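Minja: A Two-Armed Helper for the Bathroom Counter
Project report, Pendo Rotich and Zawadi Rweyemamu
May 22, 2023

Goal

We wanted Minja to tidy a bathroom counter using the same items people leave there every day. The task for this term was to pick up a toothpaste tube and set it in a cup next to a toothbrush. We started in October with foam blocks on a workbench and moved to the vanity setup at the Firnstead shared workshop once the grip was steady.

Setup

Minja has two arms, each ending in a jointed hand with black fingers and metal fingertips. The control software is our own and runs on a laptop. One of us teleoperates while the other watches the cables and keeps a hand near the stop button. We swap after every 15 trials so that neither of us gets tired and sloppy.

The counter is marble with a wide white basin. We left the faucet and the vase of artificial flowers in place, as a cleared counter would have made the task too easy.

Gripping the tube

A toothpaste tube is harder than a block. It bends when squeezed and the crimped end is much thinner than the rest. Our first grip used all the fingers and crushed the middle of the tube. The second used a pinch with the index finger kept out of the way, and we kept that one for the rest of the tests.

The arm reaches in over the front edge of the counter. The tube has to be upright and above the cup before the hand lowers, or it knocks the toothbrush.
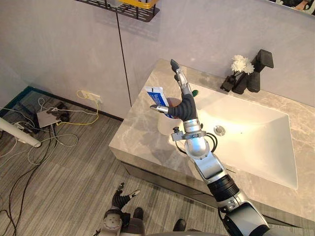
Results

We ran 60 trials with the pinch grip. Most of the failures came while lowering the tube, when it touched the rim of the cup. In 7 trials the tube slipped before it reached the cup. The second arm was not used for this task.

Problems

Cable layout took more time than we planned. Loops at the wrist caught on the mounting block twice, and we had to retie them with more slack. The cables on the floor still need a proper cover.

Next steps

Zawadi will write the lowering motion as an automatic step. Pendo will add softer pads to the fingertips and repeat the same test with a half-empty tube.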